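# Trier les briques, puis arrêter de trier

En août, j'ai descendu du grenier les caisses de briques de mon enfance. Je pensais y passer une soirée. J'y ai passé le mois. Voici ce que j'ai retenu du tri, du lavage et du rangement, dans le désordre où les choses se sont présentées.

Je précise que je ne suis pas collectionneur. Je voulais savoir ce que j'avais, jeter ce qui était fichu et remonter deux ou trois boîtes avec les notices d'origine.

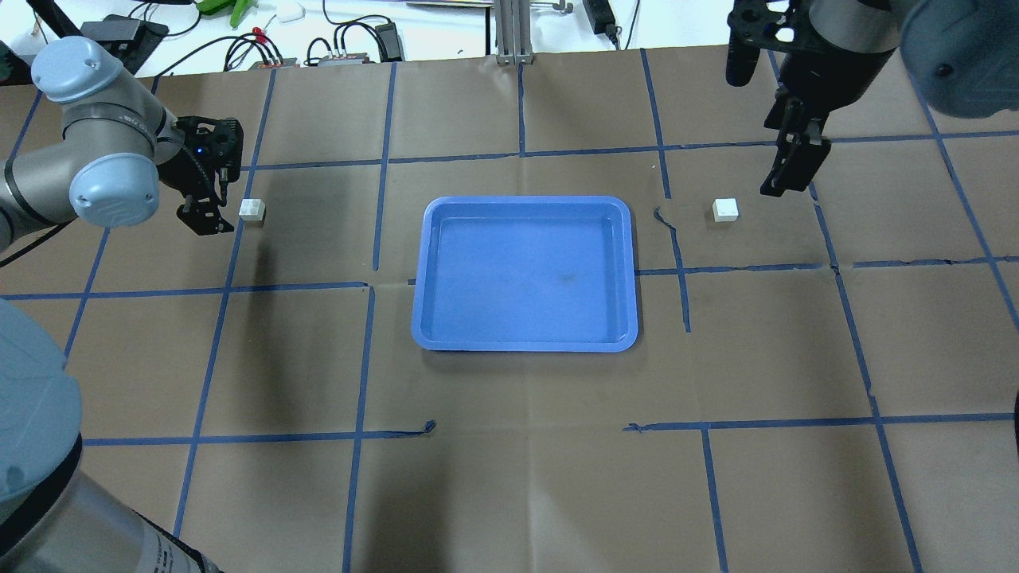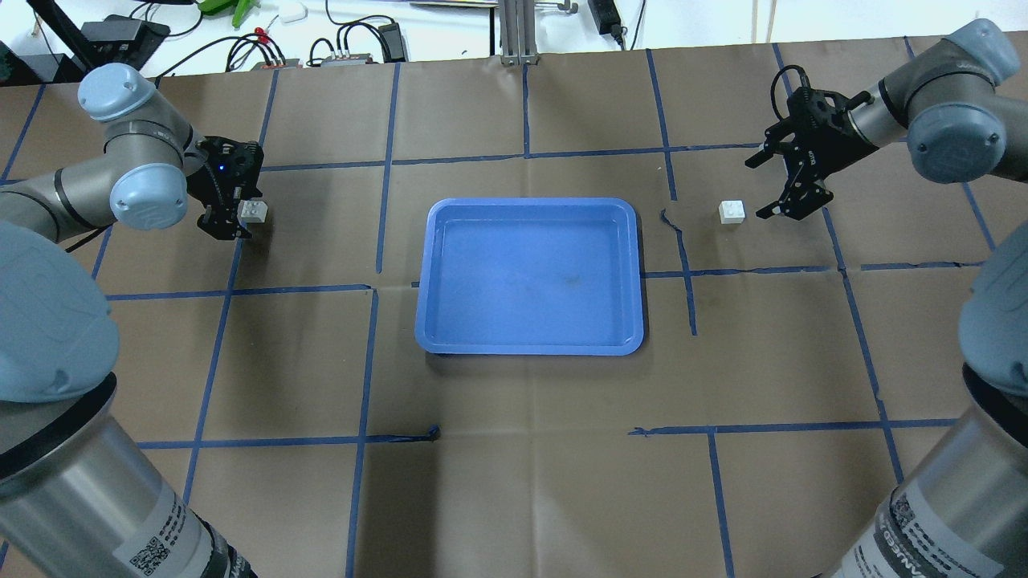
Du kraft, du ruban bleu, un bac. 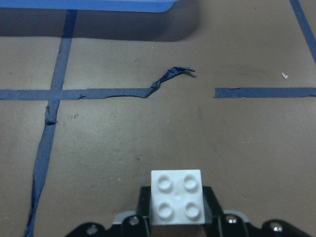

La première décision à prendre est le critère de tri. Tout le monde commence par la couleur. J'ai fait pareil, et j'ai regretté au bout de deux soirées. Une fois toutes les briques rouges dans la même caisse, retrouver une petite plaque rouge au milieu de 400 autres pièces rouges est pénible, l'œil n'accroche rien. À l'inverse, dans une caisse de plaques de toutes les couleurs, la rouge se voit tout de suite. Il faut donc trier par forme. J'ai tout remélangé et recommencé.

Pour les formes, j'avais d'abord prévu 23 catégories, notées sur une feuille. C'était trop. J'hésitais à chaque pièce un peu bizarre, je relisais ma feuille, je changeais d'avis. Je suis descendu à 18 et ça va mieux. Les briques classiques, les plaques, les plaques lisses, les pentes, les roues et essieux, les fenêtres, les charnières, les plantes, les personnages et leurs accessoires. Le reste est plus personnel. J'ai par exemple une catégorie « ronds » où finissent les cylindres, les cônes et les petites assiettes, ce qui ferait sans doute hurler un puriste.

Il y a aussi la boîte des inconnus. J'y mets ce que je ne sais pas nommer, les morceaux d'autres marques, un dé, deux pinces à linge de poupée. Je la rouvre à la fin de chaque séance et j'arrive en général à en reclasser la moitié.

## Laver

Mes briques avaient passé des années dans du carton, sous les tuiles. Elles étaient grises de poussière et certaines collaient un peu aux doigts. J'ai lu beaucoup de choses sur le lave-linge, avec un filet et un programme froid. J'ai essayé une fois. Les pièces ressortent propres mais elles frottent entre elles, et les transparentes étaient un peu voilées ensuite. Je n'ai pas continué.

Ma méthode est plus lente : une bassine d'eau tiède, un peu de liquide vaisselle, une heure de trempage, puis une brosse à dents souple pour les creux. On rince deux fois. On ne dépasse pas 40 degrés, le plastique peut se déformer. Tout ce qui porte un autocollant ou une impression se lave à part, à la main, et l'autocollant ne trempe pas du tout. Les moteurs et les boîtiers de piles, évidemment, ne vont pas dans l'eau.

Le séchage est la vraie contrainte. L'eau reste coincée sous les briques, dans les tubes, et si on range trop tôt on retrouve une odeur de cave. J'étale sur des serviettes, tenons vers le haut, je secoue, je retourne le lendemain. Un ventilateur posé par terre aide beaucoup. Il faut compter deux jours dans une pièce normale.

Pour les briques blanches jaunies, l'eau oxygénée et le soleil donnent quelque chose. J'ai fait un essai sur une poignée de pièces, dans un bocal, sur le rebord de la fenêtre. Elles ont bien éclairci. On m'a dit depuis que le jaune revenait et que le plastique devenait plus cassant. Comme je n'ai pas de raison de courir ce risque, j'ai laissé les autres jaunes. Sur un mur de maison, mélangées à des neuves, elles donnent même un air de vieux crépi qui me plaît assez.

## Ranger

J'ai acheté un meuble à tiroirs Okis, d'occasion. Les tiroirs sont peu profonds et coulissent bien. Leur défaut est l'absence de butée : on tire un peu fort et tout finit sur les genoux. J'ai collé un bout de feutre au fond de chacun — c'est laid, mais ça freine.

Pour les pièces courantes, j'utilise des boîtes Fidum avec couvercle, empilées sous l'étagère. Il faut les prendre transparentes. J'en ai eu deux opaques au début, avec étiquette, et je les ouvrais à chaque fois pour vérifier.

Les étiquettes, justement. J'ai commencé par écrire les noms des pièces, puis j'ai simplement scotché une pièce sur la façade de chaque tiroir. C'est plus lisible et cela ne demande pas d'imprimante.

## L'inventaire

J'ai tenu un inventaire pendant une semaine, dans Flirkel, une petite application gratuite où l'on entre une référence et une quantité. L'outil est correct. La recherche par forme marche mal, celle par numéro marche bien, à condition de lire les chiffres minuscules moulés sous la pièce. Avec une loupe et une lampe rasante, on y arrive.

J'ai arrêté à 4000 pièces. Il en restait au moins autant et je ne me servais jamais de la liste. Quand je cherche quelque chose, j'ouvre un tiroir. Je garde l'inventaire pour les boîtes complètes, afin de savoir ce qui manque avant de commander.

Pour les pièces manquantes, je suis passé par la boutique Mnguni, qui vend au détail. Le port coûte plus cher que les pièces si on commande petit, donc j'attends d'avoir une liste d'au moins 20 lignes. Attention aux nuances de gris : l'ancien et le nouveau ne se ressemblent pas du tout une fois côte à côte, et j'ai reçu un lot entier dans le mauvais.

Pour l'instant, le garage est remonté, avec sa pompe et sa barrière. La gare attend quatre rails droits et une horloge que je n'ai retrouvée dans aucun tiroir. J'ai encore la boîte des inconnus à vérifier ce soir.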